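Martes, casi las once de la noche

Vengo del ensayo del coro y todavía tengo el salmo metido en la cabeza (¡y mal cantado, encima!). Somos sopranos de sobra y bajos casi ninguno, así que el aleluya nos sale un poco cojo, pero el párroco dice que el domingo sonará bien. Ya veremos.

Al volver me senté a leer el libro de Ruth - empecé por el primer capítulo y me lo acabé entero, con la cena enfriándose. Siempre me conmueve que Noemí vuelva a casa tan amarga y pida que la llamen Mara. Yo he tenido semanas así, la verdad.
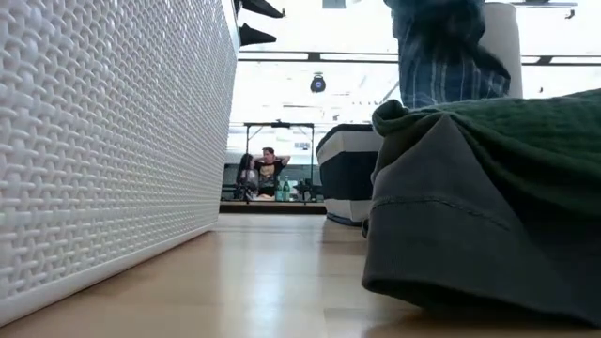 Mañana quiero rezar laudes antes de ir a trabajar, que llevo desde noviembre prometiéndomelo y siempre gana la almohada. Y tengo que copiar la segunda estrofa del himno de la página 353, porque mi hoja se quedó en el atril.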